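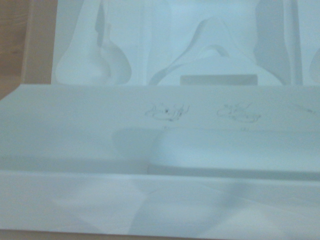

Molded tray and sketch sheet, seen from the wrist camera.

We have three rules for anything that goes on the table before a recording run. I wrote them down in July after we lost 2,623 clips to bad setup.

First, trays go down with nothing on top. Paper stays in front, never under the part being picked.

Second, check white on white. Pale plastic next to pale paper gives the camera very little to work with, so look at the live view before you start and fix the lights if the edges are hard to find.

Third, handwriting has to be readable from the wrist – if you can't read a label on screen, it doesn't count as a label. Write it bigger or leave it off.

Kumaresan Bhat wants a fourth rule about glare. I'm still testing that on the Gelska bench and will post the wording when we agree on it.

Get new posts by email. Enter your address to subscribe. Unsubscribe at any time.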